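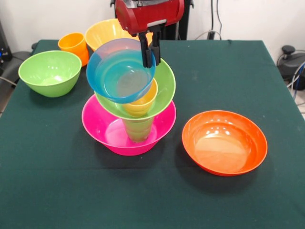 Palar Picnic Dishes – read me first

Hi, I'm Verena Riedl and I look after this one. It's a picture set of kids' plastic dishes (bowls, cups and plates) on a dark green tablecloth, in the brightest colours I could find. There are 730 pictures in all, and 400 of them have labels so far.

What's in it

Some pictures have dishes stacked up in wobbly towers, others have them spread out flat. I'm fond of the towers myself! Labels give the kind of dish and its colour, plus what it's sitting on or in – so a cup in a bowl gets its own note.
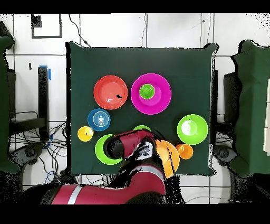
Spread-out layout: plates, bowls and cups on the green cloth.

Things to watch for

Lime green turns up on cups, bowls and plates, so please don't sort by colour alone. Shiny insides catch the light and can look white in the middle. Hok-lam Tseng went back over the blue bowls in March and fixed 11 labels.

Still to do

Label the rest, and settle whether a very shallow bowl is a plate (Lenni says yes, I say no).

Last updated 12 June 2024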